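Lai-ching Poon has put 83 evenings into the robot arm bolted to her bench at the Provby workshop, and she still grins when it wakes up. "It hums first," she says. "I love the hum!"

She started in March with secondhand motors and a wrist bracket that she printed five times before it fit. The arm is called Badum, after the noise the first version made when it dropped its elbow on the bench.

These days most of her time goes into the wrist camera, a tiny thing that looks wherever the gripper points. "Up close it's a whole other world," she says. "You get gray-green and not a single edge. So what does the arm do with that? That's the fun part, that's what I'm working on now." 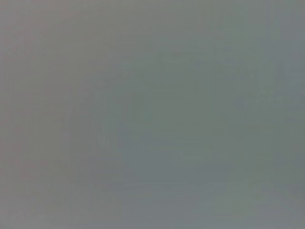
A close-up view from the wrist camera, all soft gray-green.

Her bench neighbor, Birutė Sproģis, wrote the code that lets Badum back away slowly when it can't find an edge. "Two lines did most of it," Sproģis says. "The other 1,162 are me arguing with the motors."

Next comes a lighter elbow, and then a proper cable guide, which Poon has already drawn on the back of a pizza box.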